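Course: Software for Robot Workcells
Handout 7 – From the camera to the gripper: planning a kitting task
Lecturer: Niall MacKinnon

Before you read this handout, please have the notes on coordinate frames next to you. We will use them without repeating the definitions.

1. The task

In kitting, the robot must collect a set of parts from several bins and lay them in one tray. The order is usually free, but the set is fixed. For our software this means two questions at every step: which bin still owes a part to the tray, and which item in that bin can be grasped now?

The Lalska planner keeps the first question in a small table called the kit state. Each row has a part type, a source bin and a flag. The flag may only be changed by perception. In last year's version the motion node set the flag itself when the gripper closed, and a missed grasp was then stored as a delivered part. Please do not repeat this in your homework.

2. Views

We work with two kinds of view. The fixed view gives the state of the bins and the tray. The wrist view gives the pose of a single part, near the moment of grasping. 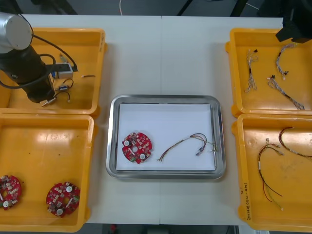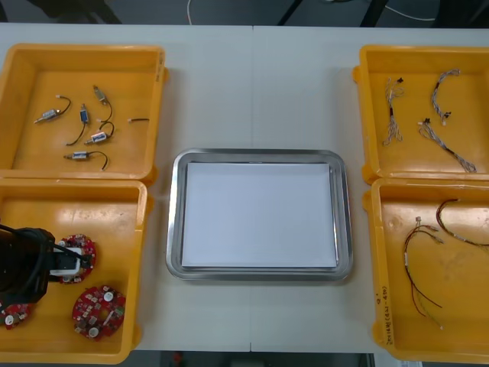
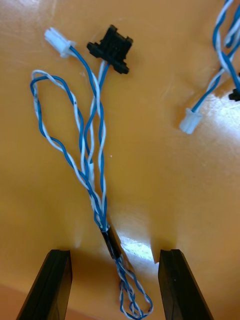

Flat rigid parts, such as circuit boards, are the easy case. One pose with a rotation is enough, and the segmentation from the fixed view is normally good. Wire harnesses are harder. They have no fixed shape, they cross over themselves, and two of them lying close together are often segmented as one object. A grasp on an open loop may pull the rest of the harness somewhere you did not plan for.

For this reason we do not estimate a full shape for a harness. We look for a grasp region: a short length where the wires are tied or sleeved together, with free space on both sides for the fingers. If the detector gives no region above the threshold, the planner asks for another wrist view from a different height. After three views it gives up on that item and tries the next one.

3. Glare

Smooth bins and metal rims reflect the lamps, and the bright patch moves in the image when the wrist moves. The perception node from Watia masks all saturated pixels before matching. This works well for boards. For thin wires it can cut one wire into two pieces, so the mask is grown by 7 pixels and the pieces are joined again if their directions agree.

4. Arms in the view

The fixed camera loses part of a bin each time an arm reaches in. Do not read a hidden part as a missing part! The kit state has a third value, "unknown", for exactly this situation. A row stays unknown until the arm has left the region and 300 ms have passed.

5. Homework

a) Write the transition table for the kit state, with all three values.
b) The log file for this unit has 1,941 entries. Find every place where a flag changes while an arm covers the source bin.
c) Change the retry limit from three views to one and run the Catov simulator 30 times. Report the mean cycle time and the number of skipped items.

Send your solutions as one plain text file – no screenshots of code. For part c, write also which random seed you have used, otherwise I cannot repeat your run.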